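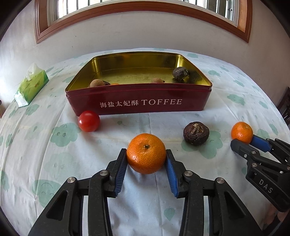

Ridged pads on a mandarin, toffee tin standing by.

I have spent most of August picking up fruit and putting it down again, and I have opinions.

The question was simple enough when I wrote it on the back of an envelope. I had two kinds of finger pad to choose between, flat and ridged, and I wanted to know which one I should stick with for small round food. The flat ones came from Lestby in a padded envelope with no instructions. The ridged ones are the blue ones. I had already decided that ridged would win, and this is a terrible way to begin a test, but it does save time on writing the introduction.

Mandarins first. Everybody starts with mandarins. They're forgiving, they're bright orange so the software can find them, and a peel with pits in it gives a pad something to hold. Both kinds of pad did fine. If I had stopped there I could have had the rest of the month off.

Then the water chestnuts. A water chestnut looks like a ball until you try to close two fingers on it, at which point it becomes a flattened thing with opinions about which way is up. Grab it across the wide part and it sits there like a lamb. Grab it a little high and it squirts out toward whoever is watching. The flat pads were worse at this. With the ridged ones I could be sloppy by a few millimeters and get away with it, unless the ridges on the pad happened to line up with the rings on the skin, and then it would rotate very slowly, like a door in a horror movie.

The final count for the ridged pads was 442 picks and 13 drops, nine of them water chestnuts. I don't have a proper count for the flat pads, because I lost patience and took them off. You are welcome to call that bad science. I called it lunch.

Cherry tomatoes turned out to be the interesting part. Shiny skin, no texture, and a very clear penalty for squeezing too hard. I was sure the ridges would bruise them. I found faint lines on two tomatoes and nothing on the rest, and I ate the evidence in both cases. What did matter was how fast I closed. Slow hand, no trouble. Fast hand, and the tomato goes off sideways before the second pad gets there.

The other thing I wanted to sort out was whether to work with one gripper or two. Two sounds obviously better. You have two hands, after all. What I got in the first week was two hands doing one job and getting in each other's way, plus a sore left wrist. By the second week I had stopped thinking about it, and the left one had become useful for steadying the tin while the right one fished around inside. Reaching into a box with shiny metal walls is its own small misery. The tracking in Justum, my logging software for this, does not love reflections, and my first long session came back with 2104 frames marked as doubtful. Turning myself so the window was less in play fixed a lot of them. Switching to the Kinel profile in the settings fixed a few more. I have no idea what the Kinel profile does. The help page says it is "recommended for some users."

Longans I saved for last, mostly out of fear. 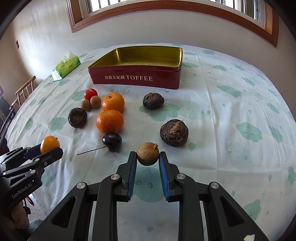 A reader who saw my earlier grumbling about pads wrote in to say that I was testing the wrong thing. Pads matter far less than people think, the email went, and what I ought to be comparing is how much the jaws give when they meet something off center. Try the same fruit with the linkage stiffened up, then loosened, and leave the pads alone. There was also a line about how anyone who changes pads and technique in the same week deserves whatever numbers they get.

I'd like to argue, but I changed pads and technique in the same week.

So that is September, I suppose. There's a stiffening kit from Jayasinghe that people on the forum like, and I have it in a browser tab that I open and close. Before I buy anything I want another session of up to 300 picks with nothing changed at all, same pads, same fruit, same hand speed, so I have something to compare against. It will be very dull and I'm slightly looking forward to it.

Longans, for the record: easy. Rough skin, light, happy to be held. I worried for three weeks and never dropped one. The figs I'll write up separately once I've decided whether the stem is a handle or a trap.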